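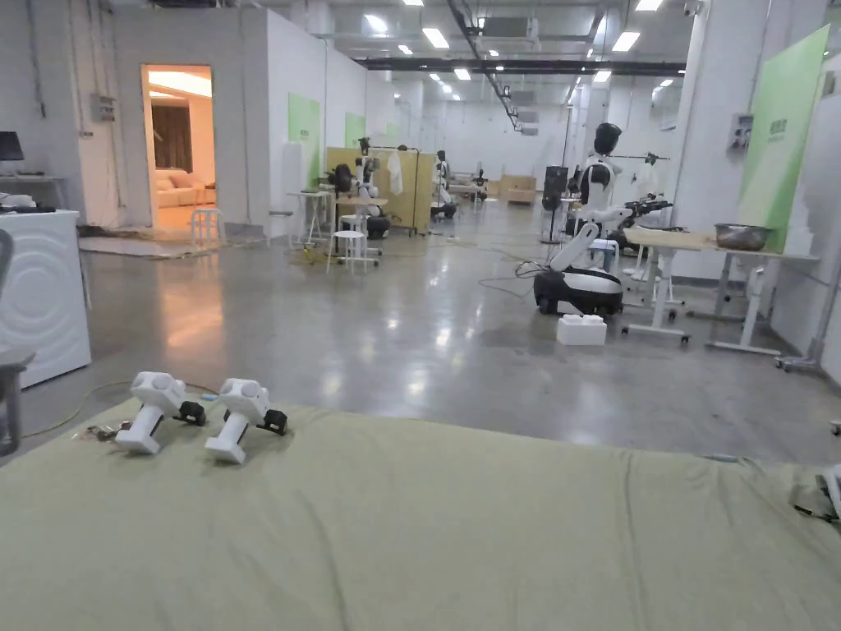 Household Tips > Guest Rooms & Short Stays

Getting a room ready for paying guests (without losing your weekend)

We've been letting the back bedroom to travellers for three years now, mostly walkers doing the Ogbonna Trail and the odd couple who've driven up to Palico for the markets. I'd love to say I had a system from day one. I did not! I had a vacuum cleaner, a lot of enthusiasm and one set of sheets, and the first time two bookings landed back to back I was standing at the clothesline at noon willing a doona cover to dry.

So, sheets first. You want a second full set for every bed, and a third if you live anywhere damp. Buy them all in the same colour from the same shop, because then a stained pillowcase doesn't ruin a set, it just goes to the rag bag and you swap in another. I fold each set and stuff it inside one of its own pillowcases (an old trick of my mum's) and then I can grab a whole bed's worth with one hand.

Walkers' boots. Oh, the boots. Put a tray by the door with a bit of newspaper in it and a stool next to it, and most people will take the hint. I used to have a little sign as well but it sounded bossy however I worded it. Scrunched newspaper stuffed into the toes overnight does wonders for soggy ones, and I leave a pile out with the tray.

For mud on carpet, leave it alone until it's dry. I know it's hard. Then vacuum, then dab at whatever's left with a drop of dishwashing liquid in warm water, then plain water, and press it with an old towel. Scrubbing only pushes it down into the pile, and I have a patch in the hallway to prove it.

Musty wardrobe? Empty it, wipe it out with half white vinegar and half water, and leave the doors open for a whole day. I keep a dish of bicarb on the floor of ours and change it when I remember to. Lavender bags are lovely too, but go easy, as some guests can't stand a strong scent when they're trying to sleep.

Now, breakfast. I used to cook, and I was hopeless at it before seven. These days I leave a basket: bread, butter, a jar of our neighbour's marmalade, fruit, muesli in a jar with a good lid, and milk in the small fridge. People on a long walk want to be off early anyway and they seem quite happy to make their own toast in their socks. If you do nothing else, leave decent coffee. Ours comes from the roaster in Baltent and it gets a mention in the guest book more often than the view does, which stings a bit.

Speaking of the guest book, tie the pen to it. I've lost 50 pens if I've lost one.

A few smaller things I do on changeover day:

Strip the bed before anything else and get the first load going while you clean.
Open every window for at least half an hour, even in the cold.
Run the taps and the shower for a minute if the room has been sitting empty.
Check the bedside lamps work. A dead globe is the thing I miss every time.
Look under the bed. Chargers live there, and single socks.

Zuweira Tetteh, who runs the old post office rooms at Zitow, put me on to keeping a lost property box with the date written on each item. She hangs on to things for 2 months and then they go to the op shop. I've copied her, and it's stopped me feeling guilty about the scarf drawer.

One last bit on keys. We had a real one on a big wooden tag for ages and it walked off down the trail in somebody's pack (twice!). A key safe with a code was easy to fit beside the back door, and I change the number after every stay. Write the new one on your calendar straight away. Ask me how I spent a whole evening last January, in my slippers, trying combinations with a torch between my teeth while a very patient couple from the coast held the umbrella.

Posted December 14, 2025 in Guest Rooms & Short Stays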